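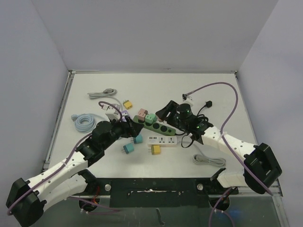
Posted by shuntwound in Home Electrical – Extension Leads and Power Strips
Original poster, March, 7:42 pm

Daisy-chained strips in a rented workroom, what load is OK in practice?

I rent a ground floor unit in Barbridge and use it for repairing sewing machines. There are two double receptacles on the long wall and nothing on the other three. The landlord's answer to this over the years has been power strips, and the previous tenant's answer was more power strips. I have inherited all of them.

Present arrangement: receptacle A feeds a six-way strip on a 10 ft cord. One position on that strip feeds a second strip at the bench. The bench strip carries an LED lamp, a soldering station (40 W), a phone charger and whichever machine is being tested. Nothing on the bench goes over 300 W for more than a few minutes. The first strip also has a radio and, in winter, a fan heater.

I know the standard advice is never to plug a strip into a strip. I would like to know the reasoning, with numbers if possible. The total is well under the rating except when the heater is on.

--

ferrule_9
Reply 1

The heater is your answer. Take it off the strip and put it straight in the wall. A 1500 W heater at 120 V draws 12.5 A continuously, and the contacts in a cheap strip don't like that for hours at a time. I have cut open a good number of failed ones and the damage is nearly always at one outlet, where the spring contact has lost tension and the plastic has gone brown behind it.

The remaining load is small. Chained or not, I wouldn't lose sleep over 300 W.

--

oldneutral
Reply 2

Disagree with the last part. The strips are listed for direct connection to a permanently installed receptacle. Once you chain them you are outside the listing, whatever the ammeter says. If there is a fire, the insurer will read the instruction sheet and stop there.

The electrical argument is also real. Each plug and socket pair adds contact resistance. Each added length of cord adds loop impedance, so fault current at the far end is lower and a magnetic trip may be slower. And the outlets multiply. Today it's a lamp and a charger. Next winter somebody plugs a kettle in at the bench end.

--

ferrule_9
Reply 3

Loop impedance on 16 ft of 14 AWG is trivial. Call it 0.08 ohm there and back for two strips with cords. A bolted fault at the end will still trip a 15 A breaker on magnetics unless the house wiring was marginal to start with. I agree on the outlets multiplying.

--

shuntwound
Reply 4

Heater moved to receptacle B on its own. Thanks. 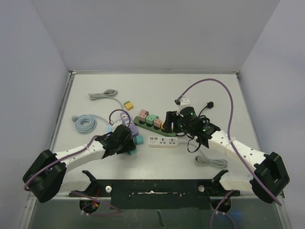

Second question. I measured voltage at the bench strip with the heater on the old arrangement and again with it off. 121.3 V off, 116.0 V on. The heater was in the first strip, so the drop I am seeing is in the building wiring, receptacle A, and the first strip with its cord. Is 5.3 V normal?

--

oldneutral
Reply 5

That is 4.4 percent. Common guidance is 3 percent on a branch circuit, but it's guidance, and your figure includes the strip. Measure at the other half of receptacle A with the heater plugged directly into the first half. If most of the drop is still there, it's upstream. Backstabbed connections are the usual suspect in a building of that age. If it goes away, throw out the strip.

--

mudberg_tim_er
Reply 6

Which make is the first strip? I had two Omia six-ways that got warm at the plug end with next to nothing on them. The neutral crimp was poor on both. The Dissanayake metal-bodied one I replaced them with has been fine, but it cost 3 times as much and the switch is in a stupid place.

--

ferrule_9
Reply 7

Two bad ones out of a batch says very little about the make. Warm at the plug is as likely to be the wall receptacle.

--

shuntwound
Reply 8

No make on it that I can read, the label has rubbed off. I ran oldneutral's test. Heater direct in receptacle A, measured at the other half: 120.9 off, 118.6 on. So 2.3 V in the building and the other 3 V in the strip and cord. At 12.5 A that puts 37 W into a strip I had been keeping behind a cabinet.

The strip has gone in the bin – cord cut off first so it doesn't get rescued. The bench will get one strip with a 15 ft cord, straight to the wall.

--

oldneutral
Reply 9

Good. Have the landlord open up receptacle A too. 2.3 V could just be a long run, but a loose terminal looks the same on a meter.

--

ferrule_9
Reply 10

Kill the breaker and check both receptacles while you're at it, they were probably wired by the same person. Pigtail the conductors and use the screws.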